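Reading the Archive Aloud: A Term of Source Work at Stendport

The second-year history course at the University of Stendport has long required students to write an extended essay from printed documents. From December, the Department of History has asked them to begin elsewhere, with the uncatalogued papers of the Gunska harbour office, and to spend their first weeks reading together before writing anything at all.

The collection contains 900 letters, petitions and receipts, of which 225 have been selected for teaching. Most are short. Many are in poor handwriting, and a good number answer letters that have been lost. Students meet in seminars of 90 minutes, during which a single document is read aloud, transcribed and discussed.
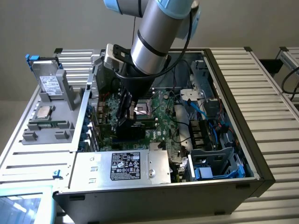 The method was adapted from the Ospina seminar, a long-running reading group for postgraduates. Its founders held that young historians are trained to summarise too early, and that an argument formed before the source has been properly read is difficult to dislodge afterwards. Undergraduates at Stendport have found the pace demanding. Several wrote in their course returns that they had expected to cover more ground, although the same students produced noticeably fuller footnotes by the end of term.

Assessment has changed accordingly. The extended essay remains, but it is now preceded by a commentary on one document, marked separately and returned with written advice.

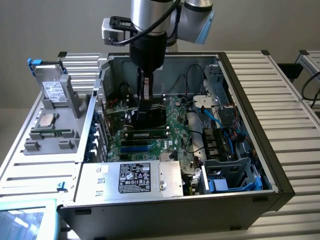

Tutors report that the commentary exposes weaknesses which an essay can conceal, particularly in dating and in the treatment of official titles. The additional marking is considerable, and the department has reduced the number of set readings to allow for it.

A selection of the commentaries will appear in Praltetia, the department's journal of student work, together with transcriptions of the letters concerned. Colleagues at other institutions who wish to use the teaching documents may apply to the departmental office for copies.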